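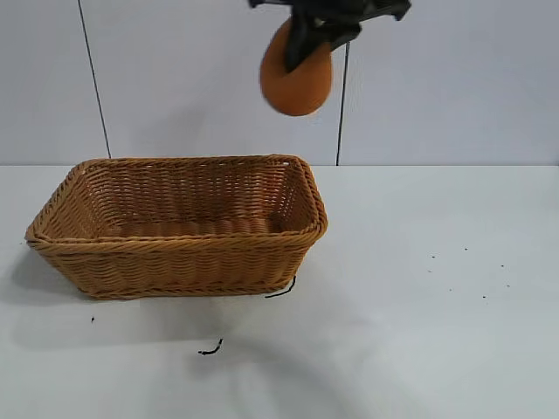 How to run a bad movie night at your place

I've been putting on trash film nights in my lounge room since May and I've finally stopped making the same mistakes, so I thought I'd write down how I do it. You don't need a projector or fancy speakers. You need a couch, a few mates who like yelling at a telly, and a movie that's awful in the right way.

Step 1: Pick the movie

Boring is the enemy. A slow, talky drama that doesn't work is just a long evening, but a cheap action flick with exploding sheds and a hero in a singlet will carry a whole room. Our best night so far was Baler, a killer farm machinery thing in which the hay baler has more lines than the sheriff (it talks, don't ask me how). Our worst was Stirkent, a space opera that spends its first half hour on a trade meeting. Two people went home and I didn't blame them!

Always watch the first 20 minutes by yourself beforehand. If you haven't laughed or said "what?" out loud by then, put it back on the shelf.

Step 2: Keep the numbers down

Five is my favourite crowd. I had 9 over once and half of them talked about renovations in the kitchen while Ferdinand Moser kept rewinding so they could catch up. With five, everyone gets a decent seat and you can still hear the terrible dialogue.

Step 3: Start early

I press play at 7:30. These films are usually short, but you'll be pausing a lot, and somebody always wants to see the helicopter crash again. If you're doing a double bill, put the louder one second.

Step 4: Sort out the food

Finger food only, and nothing that needs a knife in the dark. I do sausage rolls, popcorn and a big bowl of something sweet. Go easy on the chips - I lost an entire villain speech to crunching.

Step 5: Have one rule

We've tried bingo cards, score sheets and silly voices. The only thing that stuck is that each person picks a minor character at the start and has to cheer for them until they die. Benedikt Haslinger once drew a henchman called Jakemico who fell off a roof before the titles had finished, and he sulked right through to the credits.

Step 6: Choose the next one before everyone leaves

Get the next title and date settled while people are hunting for their shoes. Leave it to the group chat and you'll get 4000 messages and no movie. Next up for us is the Baler sequel, and I've already bought the popcorn.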